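Changes to School Meal Accounts from September

Families at Arklow Elementary and Lindsay Middle School are advised that meal accounts will move to a new online system, Rovura, at the start of September. The current payment page will close at 7 p.m. on the last day of August, and any remaining balance will be transferred automatically. No action is needed to claim it.

Each household will receive a letter with an activation code. Families with children in both schools will receive one code only and may manage all students from the same account. Please activate the account before the first lunch service. 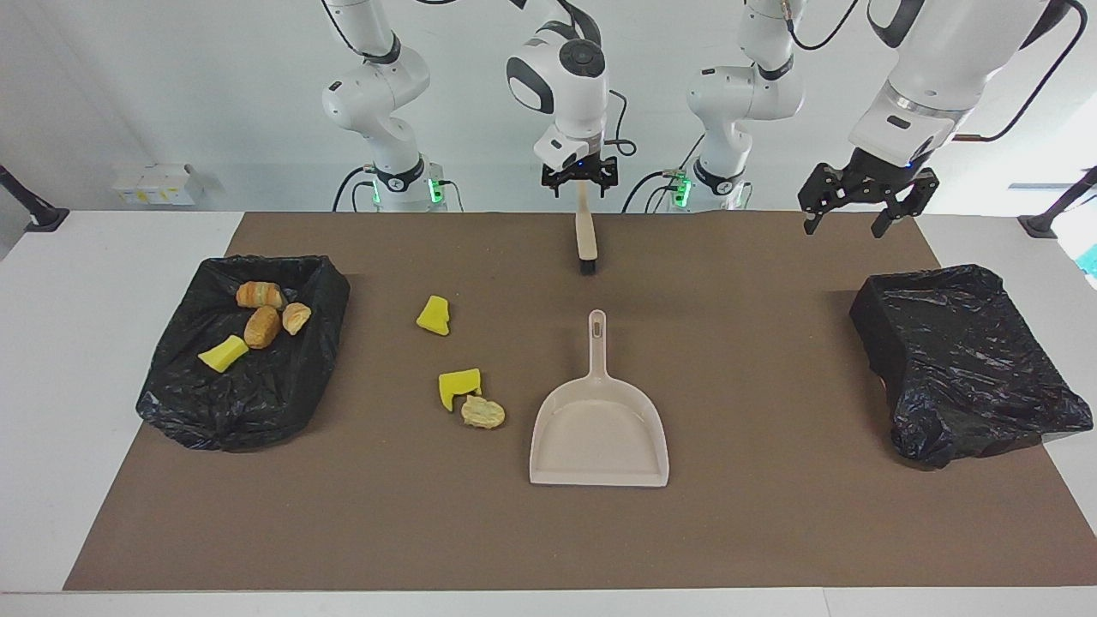

Meal prices are unchanged. Applications for free and reduced-price meals must be renewed every year, including by families who were approved last year. Last year the district office received 237 renewals after the deadline, and those students were charged full price in the meantime. Paper forms are available at both front offices.

Parents of students with food allergies should send an updated medical statement to the school nurse. Statements already on file will remain valid until the end of September.
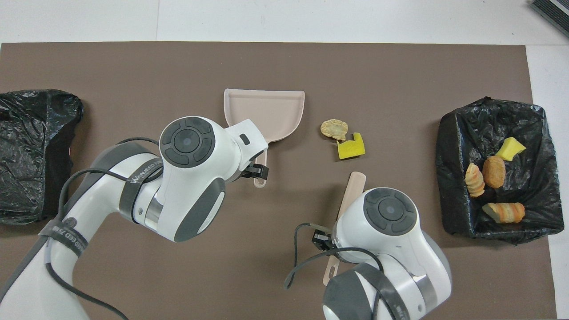
Toy food and a pink dustpan on the work mat.

Questions about balances or activation codes may be directed to the Sederico School District meals office, extension 400, during school hours.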